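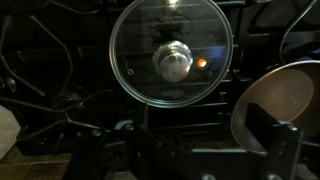 Glass lid and frying pan at the stove, from the wrist camera.

Kitchen Bench Tips: Clear Lids and Shiny Knobs

Glass lids are the hardest cookware for a wrist camera. The detector sees the grate bars through the glass and the depth map fills with holes. These settings work on our stove with Plodix 3 and should carry over to other planners.

Fit the rim first. The metal rim is the only part of a clear lid that returns steady edges. Fit a circle to it and accept partial arcs, as the top of the rim often leaves the view at close range. Reject any fit that depends on points inside the glass.

Mask the knob highlight. A domed chrome knob mirrors the room, and the bright spot moves when the camera moves. Take the knob position from the rim center. Use the knob pixels as a check only.

Drop depth inside the circle. Replace it with a flat disk at rim height, plus a short cylinder for the knob. The planner then stops trying to reach through the lid to the burner.

Lower the exposure. We run 3,000 microseconds under the hood light and 1,000 by the window. If glare still breaks the rim, turn the wrist 15 degrees and take a second view. Merge the two arcs before fitting.

Pans are easier. A matte coating gives good depth across the inside, and the lighter rim band separates well from a dark stove. Once the finger closes on the pan it hides part of the interior, so freeze the pan model before contact and track only the visible rim.

Add cables by hand. Thin black cables over black grates are missed by both detectors we tried (Zernano and the older Cikonia build). Draw a keep-out box and save it with the stove map.

For lab glass: the same rim fit works on a Durán beaker, but turn off the knob check or every fit will fail.

Clean the camera window on Saturday with the filters. Grease film shows up in the logs as a slow rise in rim fit error.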